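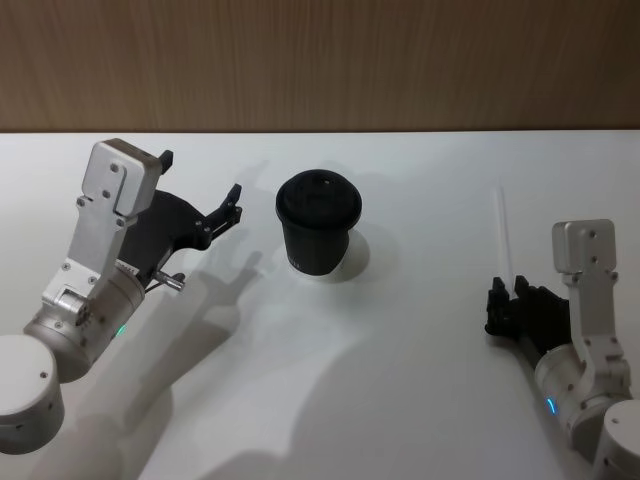
Club de Café y Pausas · Dastamham

Abro hilo sobre los vasos negros con tapa de la sala de café, que llevan semanas generando preguntas en el buzón del club. Va por partes, con lo que hemos decidido y lo que sigue pendiente.

1. Desde mayo usamos un solo modelo de vaso para llevar: negro, más ancho por arriba, con tapa negra. Antes había dos tamaños y tres tipos de tapa, y casi ninguna cerraba bien con el vaso que tocaba. Se acabó lo de probar tapas con el café en la mano.

2. Los compramos a Skuveck en cajas grandes. El último pedido fue de 2,000 vasos con sus tapas, y están en el armario bajo, a la derecha del fregadero. Las tapas van en el estante de arriba, en su bolsa. Si abrís una bolsa nueva, cerradla después con la pinza.

3. Sobre el color. Varias personas preguntaron por qué negro. Skuveck tenía blanco y negro, el precio era el mismo y el negro disimula los goterones. No hay más historia.

4. Cómo poner la tapa: vaso en la mesa, tapa encima, presionar primero por el lado contrario a la abertura y luego recorrer el borde con el pulgar hasta notar que encaja. Con el vaso en el aire se deforma y la tapa salta por el otro lado.

5. No lo llenéis hasta arriba. Un dedo por debajo del borde es suficiente. Con té conviene dejar algo más, o el hilo de la bolsita se queda pillado entre la tapa y el vaso y gotea por ahí. Este es el motivo de la mitad de las manchas que limpiamos.

6. La mesa blanca. Es mate y lisa, se limpia bien con un paño húmedo, pero el café seco deja un cerco que luego cuesta quitar. Hay paños en el cajón de siempre. El estropajo verde no se usa en esa mesa – ya tenemos una zona rayada junto a la puerta y no queremos otra.

7. La pared de madera de detrás tampoco lleva productos. Paño apenas húmedo y en el sentido de la veta, de arriba abajo. Si os salpica café, mejor limpiarlo en el momento.
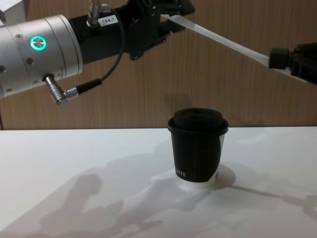

8. Seguimos con los vasos olvidados. Un vaso con tapa en medio de la mesa no dice si está lleno, a medias o vacío, y quien recoge tiene que ir levantándolos uno a uno. Si os vais, lleváoslo o vaciadlo.

9. Para eso pusimos el rotulador blanco junto a la cafetera. Inicial en la tapa y listo. Funciona bien sobre negro, tarda unos segundos en secar. El rotulador se queda allí, por favor, que vamos por el cuarto.

10. El recuento. En mayo revisamos los vasos abandonados en la sala durante 9 jornadas y salieron 276. No está mal para una sala tan pequeña. Lo volveremos a mirar cuando lleven más tiempo puestas las bandejas.

11. Las bandejas son las de Wondatico, hay tres. Una para vasos, otra para tapas y otra para posos y bolsitas de té. Se vacía primero el líquido en el fregadero, luego se separa la tapa y se apilan los vasos. Con restos dentro no se pueden apilar y ocupan el triple.

12. Tazas propias: sí, claro. Hay sitio en la balda de la izquierda. Quien traiga la suya, que la lave y se la lleve al terminar la semana. Las que se queden sin dueño pasan a ser del club, que ya va teniendo una colección considerable.

13. Nos han preguntado también por los vasos de la sala Sibiya. Son distintos, los compran aparte y sus tapas no sirven para los nuestros. Entran, parece que cierran, y a los dos pasos se sueltan. No las mezcléis aunque estén más a mano.

14. Bebidas frías: el vaso aguanta sin problema, pero la tapa no está pensada para pajita. Si hacéis un agujero se raja hacia el borde. Para agua están los vasos de cristal del escurridor.

15. Pendiente de decidir: si en el próximo pedido bajamos la cantidad y compramos más tazas. A favor, el espacio del armario. En contra, que alguien tiene que fregarlas y el lavavajillas sigue sin aclarar bien la bandeja de arriba.

16. Las opiniones sobre esto, en el buzón del club o respondiendo a este hilo. El pedido a Skuveck se cierra cuando quede una caja sin abrir, y ahora mismo quedan dos.

17. Añado una que se me olvidaba: las fundas de cartón están detrás de las tapas, no se han terminado. Hay que meter un poco la mano.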